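Pomlow Rescue Throw Bag Review: A Good Line for River Country
By Ebuka Igwe
Oct 21, 2025

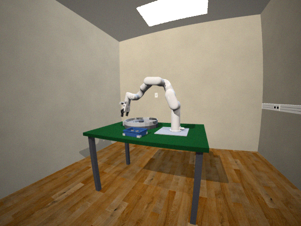
White arm on a green-topped table.

After the bus went off the low bridge at Jamancombe, our boat club finally bought proper throw bags, and I've had the Pomlow on my belt ever since. It holds 55 feet of floating line and cost me $182, so yes, I winced a little at the register!

I do like it, though. The bag flies straight, even when I throw badly (and I often do), and the wide mouth makes repacking easy with cold fingers. My friend Hanne Frandsen prefers her old Bortolotti — it's lighter, I'll give her that — but she borrowed mine for the October drill and was slow to hand it back.

My one grumble is the buckle, stiff as anything in gloves. The fire crew would like a softer one too.

4 stars out of five from me, and I'm buying a second for the truck.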